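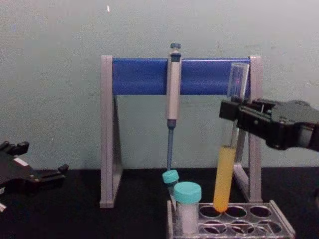

The Water at Garndale

Idris Mostyn had been taking the readings at Garndale for long enough that he no longer wrote down the name of the reservoir, only the letter G and the level. In August the level was the lowest he had put in the book. The old road had come up out of the mud, and then the bridge, and then the front step of the chapel.

People drove out to look at it. They parked on the verge and walked down in unsuitable shoes. Idris had a sign in the van that said DANGER SOFT GROUND and he moved it about as the water went back.

Trefor Lloyd came on his own, early, before seven. He was eighty-one and he had been born in the third house past the bridge. He had a folding stool with him and a flask.

"You can't go down there," Idris said.

"I know I can't," said Trefor, and put up the stool.

Idris took his samples from the jetty. He needed six bottles, and since the jetty now stood mostly over cracked mud he had to go down the ladder at the end and lean. When he came back up Trefor was still looking at the same place.

"What's it like, then?" Trefor said. "The water."

"Low."

"I mean to drink."

Idris said it went off to the lab at Urkholm and they sent him a sheet of numbers. He had never had a bad sheet. There had been a cloudy one, after the storms.

"My mother wouldn't drink it," Trefor said. "They put us in the new houses up at Meredith and there was a tap in the kitchen, and she wouldn't have it. She walked to the spring with a can till she was past seventy. She said it had been through the house." 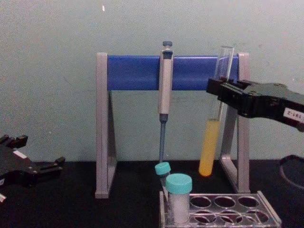

Idris put the bottles in the cool box and shut the lid. He ought to have gone then. It was forty minutes to Urkholm and they liked things in by nine. He sat down on the box instead and Trefor gave him tea in the lid of the flask.

They talked about the chapel step. Trefor said there had been a boot scraper beside it, and that his brother had cut his shin on it running out of a funeral. He said the brother's name once and didn't say it again. He asked whether Idris had family in the valley and Idris said no, he was from the coast, his wife had wanted hills.

"And did she like them?"

"She did for a bit."

Trefor nodded. A heron had come down on the bridge and was standing where the parapet used to be.

"Could you get one from nearer the house?" Trefor said. "A bottle."
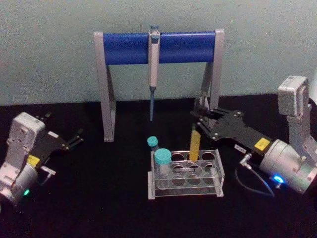
Idris said the sampling points were fixed. You took it from the same place every time or there was no use in it. He heard himself saying this and he looked at the spare bottle in the side of the box. There was always a spare.

He went round by the bank, where the stones held, and got within a few yards of the third doorway. The water there was up to his shins and brown. He filled the bottle, screwed it tight and walked back with his boots full.

"It's not fit," he said. "Don't go drinking it."

"I'm not soft," said Trefor. He held it against the light for a while. Then he handed it back. "Put it in with the others. I'd like to know."
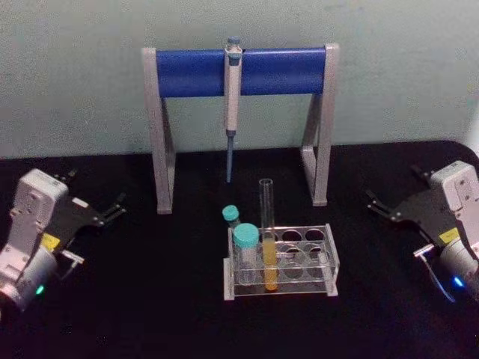 The lab at Urkholm was at the back of the old creamery, and you rang a bell to be let in. Idris set the cool box down and filled in the form for six. Then he crossed it out and wrote seven, and in the space for the sampling point he put Lloyd, kitchen. The room was quiet at that hour. Past the black tabletop the wall was a pale grey-green, very near the colour of the corridors at his first school, and he stood looking at it until the girl came for the box.

She read down the form and stopped.

"Kitchen?" she said. "Whose kitchen?"

"It's under the reservoir," Idris said.

She thought about that, and then she wrote a number on the label and took it through with the rest.

The sheet came ten days later. By then it had rained and the step was gone. He drove up to Meredith with the sheet folded in his shirt pocket and found Trefor in the garden, tying up beans.

"Iron's a bit high," Idris said.

"That'll be the range," said Trefor.

We use cookies to remember your settings and to see which stories are read. Accept all | Manage choices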